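Small vases, big flowers

I've been promising a piece about vases since January, mostly because Selvaraj Bhuiyan keeps asking me what to do with the 46 little bottles and jars he has saved under his sink. So, Selvaraj, put the kettle on, it's your turn.

My first bit of advice is to stop trying to fill them. A small vase with a narrow neck really only wants one stem, and a tulip is about the nicest thing you can give it. I used to cram in three or four and then wonder why they looked so cross with each other! These days I pick the one with the best curve to it, leave a couple of leaves on and let it lean wherever it likes.
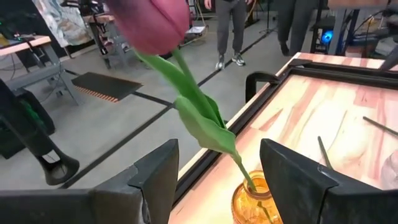
One pink tulip in a little amber-orange glass vase.

I do love coloured glass for this. Clear glass is lovely too, but you have to keep on top of the water (two days and mine looks like a pond), whereas orange or amber is much more forgiving, and it glows when the light comes through. Mine came out of a box of odds and ends that Jae-in Gil was clearing from her mum's house - she wanted me to take the fish kettle as well, but I have my limits.

Now, bunches. If you've got a whole armful of something you need a bit more weight at the bottom, and this is where people come unstuck. Bjarke Holst rang me in a state last spring after his hall table display went over in the night and took a lamp with it. He'd put tall stems in a light vase and they were all tipping the same way. A handful of glass pebbles in the base would have saved him, or just cutting everything down by a third, which I know feels brutal.
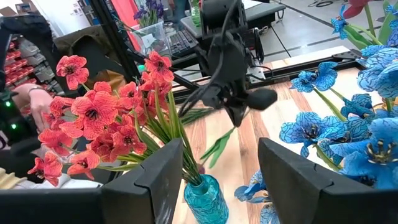
I've come round to artificial flowers too, I should say. I was dreadfully snobbish about them for years, but they do brighten up a dark corner, and you can bend the stems again and again until you're happy. Strong colours work best, I think. Orange-red against turquoise glass is gorgeous, and a big bunch of blue beside it stops the whole thing getting too hot. Spread the leaves out with your fingers before you start, as they always come squashed flat, and give the petals a going over with a dry paintbrush when they get dusty.

Hjalti Bech has offered to bring his spare vases to the next get-together for anyone who'd like one, first come first served. Please bring newspaper to wrap them in, as we ran out last time and I went home with a jug in my hat.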